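**Negussie small mesh strainer - four months in and still smitten**

I bought this little strainer in February to replace one that had gone rusty where the mesh met the rim, and I have to say I use it more than any pan I own! It's a small round one with a white rim, fine see-through mesh and a long teal-blue handle, and that handle is what sold me. My old strainer had a stubby little grip that put my knuckles right over the steam every time I poured.

What do I use it for? Tea, mostly (loose leaf, two mugs a day), but also rinsing a handful of lentils, dusting powdered sugar over a cake, catching the seeds when I squeeze lemons, and fishing dumplings out of the pot two at a time. The color is a real plus too - I can find it in a crowded drawer in one second flat.

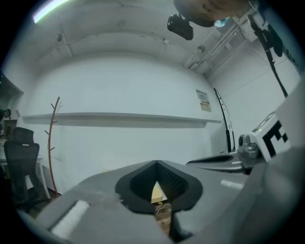
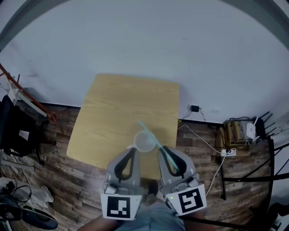

Cleaning is easy if you do it right away. I bang it upside down over the sink, run the tap through the back of the mesh and hang it up. Leave it overnight with tea leaves in it, though, and you'll be going at the edge with an old toothbrush. Ask me how I know.

A few gripes. It's too small for pasta, even a single serving, so keep your big colander. There are no little hooks opposite the handle, so it won't sit across a bowl by itself and you need one hand on it the whole time. And mine came from Fomovgate in a box big enough for a toaster, which seemed silly.

I did try the Rerton version at my sister's place. It's deeper and it does have the hooks, but the mesh is coarser and fine tea goes straight through. If you mainly rinse rice or berries you might like that one better. For tea and sugar I'd take the Negussie every time, and I've already ordered a second one to keep with the baking stuff.

4 out of 5 stars, and the missing star is for the hooks.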